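Workshop Tips: Good Habits Around a Bench Robot

Nadège Huet, Trimommont workshop pages
Updated 5/9/23

These tips are for people who share a table with a robot arm: small workshops, school labs, home benches. They don't replace the maker's manual or the safety rules that apply where you work. Read those first and keep a printed copy within reach of the bench.

Set the table before you power up

Lay out every object while the arm is off. Once it is on, stop and put it in a safe state before you move anything inside its reach. It sounds slow, but it costs a few seconds per change and you get used to it quickly.

Cover a slick tabletop with something that has a bit of nap. Short-pile carpet or felt keeps cups and pens from sliding when a finger bumps them. Pick a plain color that contrasts with your objects. Vacuum it often, as lint ends up in finger joints.

Mark the edge of the arm's reach with tape, on the cover itself. Measure it with the arm fully stretched, hand included. Ours has a tape line and a second one outside it for people. The space between the two lines stays clear of tools, sleeves and phones.

Drinks do not belong on the table. If you use a paper cup as a test object, use it dry and write TEST on it so it doesn't get filled by a visitor.

Cables and wires

Look over the loose wires at the wrist at the start of each session. Move the joint slowly through its full range and watch for a loop that goes tight or gets close to a pinch point. Leave enough slack for the wrist to turn, and no more than that.

Anything that leaves the table should leave at one side, away from where people stand. Clip it under the edge if you can. A cable that hangs in a walkway will be stepped on sooner or later.
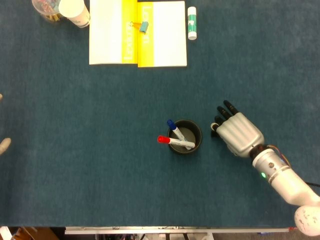
Keep the floor under the table clear as well. Boxes and spare parts pile up there because it is handy, and then somebody has to crawl past a running arm to get at them. We moved ours to a shelf in July and should have done it long before.

Hands and people

Agree on who has the stop button. One person, named out loud, for the whole run. If that person leaves the room, the run stops.

Keep fingers off the table edge while the arm is moving, even on the far side. Resting a hand there is a habit and most of us have it. A stool set back from the bench cures it better than a sign does.

Don't go by the color of an indicator light unless you have looked up what it means on your model. Green can mean ready to move on one machine and something else on another. Write the meanings on a card and tape it to the wall.

Tie back long hair. No lanyards, no loose cuffs.

Picking test objects

Start with light things that can take a squeeze. Markers with the caps on are good, and so are glue sticks and small booklets. Leave glass, blades and scissors in the drawer. Binder clips are fine as long as you check them now and then – a bent one has sharp corners.

For picking and placing pens, use a cup with a wide base. If it still tips, put a flat weight in the bottom.

The log book

We keep a paper one, a Jistolura pad with numbered pages. For each session write down:

Who was at the bench and who held the stop
The speed setting
Anything that fell, jammed or made a new noise
Screws tightened, and which ones

At Grurnham they check the forearm screws every 4 sessions and the stop button every time. We copied both rules. Tanguy, our older arm, gets a full going-over every 2000 cycles, and the counter was at 3560 when I last wrote it down, so the next one is due at 4000.

Shutting down

Park the arm in its rest position before you cut the power. Some arms sag when the motors let go, so clear the space under the hand first. Cap the markers, close the booklets, and put the objects back in their bin. Switch off at the wall last and initial the page.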